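Moura Venue Records: Data Card

Summary

The Moura Venue Records hold structured information on wedding and event venues, compiled by Devonano for planners, caterers and local tourism offices. The current release contains 1713 booking records drawn from 59 venues. It replaces the trial release distributed in November.

Contents

The release consists of 2 files. The first, venues.csv, has one row per venue and gives seated capacity, floor and wall finish of the main room, parking, step-free access and catering terms. The second, bookings.csv, has one row per event and gives the season, type of ceremony, guest count and length of hire. No venue in the release seats more than 400 guests.

Wall and floor finishes are entered from a fixed list. Painted brick is coded PB and wood-grain flooring WG, whatever the underlying material.

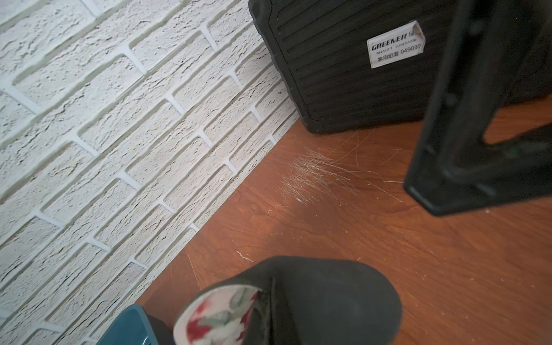

Collection

Records were supplied by venue managers through the Sollow booking form and checked by Taras Zinchenko and Nisha Garg. Names of couples and guests were removed before transfer.

Known limitations

Marquee hire is recorded unevenly, and the field is blank for most of the smaller sites. Guest counts are those given at the time of booking. Prices are excluded at the request of the venues.

Terms of use

The files may be used for planning and study. Resale is not permitted. Corrections should be sent to Lionel Aubert at Devonano, quoting the venue code.

Last revised: 1 Apr 2018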